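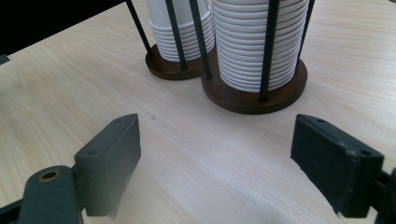 Soporte para vasos de papel, sobre la mesa.

Comunidad de propietarios Brondulley
Acta de la junta ordinaria, 14 jul 2020

Preside Severino Llorente. Se abre la sesión en segunda convocatoria, con 28 propietarios entre presentes y representados.

1. Acta anterior
Se lee y se aprueba sin cambios.

2. Climatización del portal y del local social
Se presentan dos presupuestos, de Climport y de Zetby. El de Climport incluye la retirada del equipo viejo; el de Zetby la cobra aparte. Se vota a favor de Climport, con 5 votos en contra. La obra se hará en agosto – el portal quedará abierto durante el montaje.

3. Derrama
Se aprueba una cuota única de 85 euros por vivienda, que se pasará con el recibo ordinario. Los locales pagan según coeficiente.

4. Local social
Se mantiene el uso con reserva previa en el tablón. Quien lo use repone los vasos de papel y deja la mesa recogida. 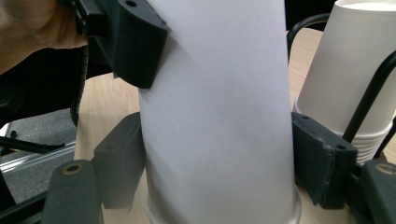

5. Ruegos y preguntas
La vecina del bajo B pide revisar el cierre de la puerta del garaje. Se avisará a Torres. Se pregunta por la humedad del trastero – queda pendiente hasta tener el informe del seguro.

Se levanta la sesión.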